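Über uns

Zokex entwickelt Software für die Steuerung von Greifern und Roboterarmen, die mit biegeschlaffen Materialien arbeiten: Textilien, Folien, Beutel, Kabel. Der Schwerpunkt liegt auf der Schicht zwischen Sensorik und Antrieb, also auf Zustandsschätzung, Greifplanung und der Überwachung laufender Bewegungen. Mechanik fertigen wir nicht.

Das Unternehmen ging aus einem Entwicklungsauftrag der Wäscherei-Gruppe Pedell hervor. Gefordert war ein Planer, der gefaltete Kleidungsstücke aufnimmt und ablegt, ohne dass die Faltung aufgeht. Aus dem Prototyp entstand Flokbridge, bis heute unser Hauptprodukt. Geleitet wird die Entwicklung von Wiesława Rutkowska, die zuvor an Regelungsverfahren für Verpackungsmaschinen gearbeitet hat.

Arbeitsgebiete

Die Wahrnehmung liefert zu jedem Zeitschritt eine Schätzung der Stoffkontur, der Lagenzahl und der erreichbaren Kanten. Grundlage sind Demonstrationen mit handgeführten Greifern in gewöhnlichen Wohnräumen. Gemusterte Unterlagen, Nähte, Spitzenbesatz und gerafftes Gummiband sind darin ausdrücklich erwünscht, da die Segmentierung an solchen Stellen am häufigsten versagt.

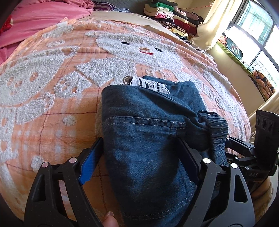

Warum wird nicht ausschließlich simuliert?

Die Stoffsimulation bildet Reibung zwischen den Lagen und die Steifigkeit von Nähten nur näherungsweise ab. Wir verwenden sie für Regressionstests und für die Vorauswahl von Parametern. Freigaben erfolgen anhand realer Aufzeichnungen.

Der Planer erzeugt aus der Schätzung eine Rangfolge von Greifpunkten und prüft sie gegen Kollision, Öffnungsweite und zulässige Flächenpressung. Der Referenzdatensatz umfasst 3000 Greifvorgänge, jeder mit Zeitstempeln, Greiferöffnung und Pose. Jede Änderung am Planer wird vor der Übernahme in den Hauptzweig vollständig gegen diesen Bestand gerechnet. Abweichungen werden einzeln begutachtet, wobei Verbesserungen im Mittelwert eine Verschlechterung bei dicken Stoffen wie Denim nicht aufwiegen.

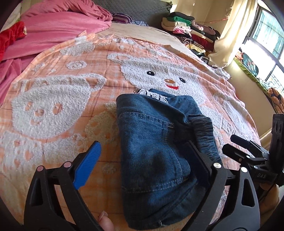
Für die Auswertung setzen wir Tesfamariam ein, unser internes Werkzeug zum Abspielen und Annotieren. Es synchronisiert Bildströme mit unterschiedlicher Bildrate, markiert Kontaktbeginn und Kontaktende und exportiert die Segmente in das Format des Planers. Derzeit sind 76 Prüfregeln hinterlegt, darunter Sprünge in der Pose, verdeckte Fingerspitzen und fehlende Kalibrierdaten. Eine Aufzeichnung mit verletzter Regel geht an die Annotation zurück.

Schnittstellen

Flokbridge läuft unter Linux und wird als Bibliothek mit C++- und Python-Anbindung ausgeliefert. Version 3 trennt Wahrnehmung und Planung in zwei Prozesse, die sich unabhängig voneinander aktualisieren lassen. Die Konfiguration der Vorgängerversion kann mit dem mitgelieferten Konverter übernommen werden. Wartungsstände erscheinen jeweils im April und im Oktober.

Zusammenarbeit

Projekte beginnen mit einer Machbarkeitsprüfung an Materialmustern des Auftraggebers. Das Ergebnis ist ein Bericht mit Greifstrategie, Fehlerklassen und Anforderungen an die Sensorik. Anfragen richten Sie bitte über das Kontaktformular an die Entwicklungsleitung, nach Möglichkeit mit Angaben zu Material, Abmessungen und vorhandener Steuerung.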